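Usmont Bin Blocks: read me first

Welcome, and thank you for taking an interest in our blocks! This is the notes file that goes with the Usmont Bin Blocks picture set, put together by Zulema Jara and Domingo Medina. It covers what the blocks are, how they get into the bin, how the labels were written and what you are free to do with all of it. Please read at least the part on labels before you start, as most of the mail we get is answered there.

What is in the set

There are 125 picture folders, each with one labels file in plain text and a short note in English. A folder stands for one filling of the bin. Seventeen folders are kept apart under "check" and we would ask you kindly to leave those for the very end of your work. The folder names carry no meaning, so don't go looking for any (Domingo picked them, and he has since forgotten how).

The blocks

All of the blocks are plain bars in reddish or green shades. We went back and forth for a good while about adding more colors and in the end kept to the two, partly because they were what we had on the shelf and partly because Uriel Godoy, who wrote most of the labels, found them restful to look at for a whole afternoon. Expect the reds to drift toward brown and the greens to go very dark, depending on the light.

Filling the bin

We tip the blocks in from a small tub and leave them as they land. No straightening, no nudging, even when one ends up in an awkward spot. If a block misses the bin altogether, we start that filling over.

Labels

Each block gets one line: color, how it lies, and whether any part of it is hidden. "Flat" means resting on the floor of the bin, and "leaning" means held up at one end. When two of us disagreed, Baltasar Cisternas had the last word, and his choices are marked with a star.

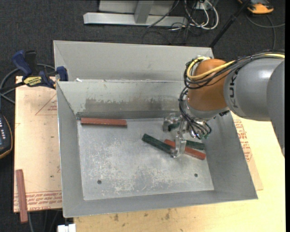
Hidden parts gave us more trouble than anything else in the labels. Our rule is that you write down what can be seen and never guess at the rest, so a green block that shows only a short length above a red one is labeled "partly hidden," even if you feel quite sure how long it must be. The reddish block by itself against the back left edge is the easy kind, and we wish they were all so kind to us! Scratches on the bin floor and the dark patch on the back wall don't get a line of their own, and neither do scraps.

Known problems

In 3 folders the note was saved twice. Both copies say the same thing, so use whichever you like.

Changes

2024-07-26: fixed the spelling of "leaning" in 20 label files, with thanks to Fermín Leiva for the patient list he sent us.

Use

Free for teaching and study. Please mention the Usmont Bin Blocks by name, and do write to Zulema if you find a mistake.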